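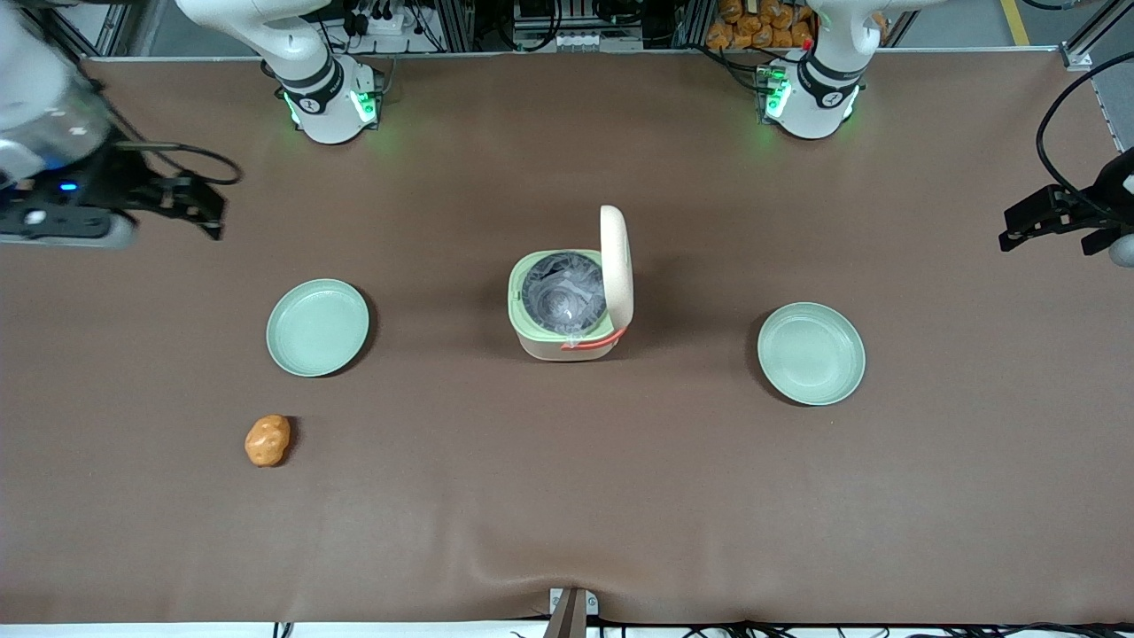 Skerirum Countertop Scrap Bin: Review After a Long Summer

Posted 02/08/2020

I have kept food scraps for the garden for years, mostly in an old ice cream tub with a plate on top. The tub worked until the weather got warm. Last September I gave up on it and bought the Skerirum, and it has been next to my sink ever since.

Size

The Skerirum is a small bin. In our house, with two adults cooking most nights, it fills up in two days. If you eat a lot of corn or melon you will be emptying it every evening. A larger version is sold under the name Fullero, but it was too tall to fit below my cabinets, so measure first.

The lid

The lid is hinged and stays up when you open it all the way. I like this more than I thought I would. With the old tub I needed one hand for the plate and one for the cutting board, and half the onion skins went on the floor. With a lid that stays put you can scrape straight in.

The hinge has loosened a little since I bought it. It still closes flat. There is no rubber seal, so do not expect it to hold in the smell of fish or old broccoli for long.

Liners

You can use it with or without a bag. I tried both. Without a bag, the bottom corners collect a brown paste that needs a brush. With a bag, you lift the whole thing out and rinse the bin once a week.

The compostable liners from Oyelaran fit best of the ones I tried. They tear if you leave wet coffee grounds in them past the second day. The Raralberg ones are thicker and took much longer to break down in my pile – I was still picking pieces out in spring. Check with your local pickup service before you buy any liner, as some will not take bags at all.

Cleaning

Warm water and dish soap do the job. Beets left a pink stain on the inside that came out with baking soda and a night of soaking. I have not put it in the dishwasher. The leaflet says top rack only.

Fruit flies

We had them in June. Emptying the bin every night for a week and keeping banana peels in the freezer took care of it. I do not blame the bin for this, but a charcoal filter in the lid would have helped, and cheaper bins than this one have them.

What I would change

I would like a handle. Carrying a full bin out to the pile means holding it against your shirt with both arms. I would also make the inside corners rounder.

Would I buy it again? Yes, for a small kitchen and a pile or pickup close by. If you only take scraps out on weekends, get something bigger with a seal.

Score: 8 out of 10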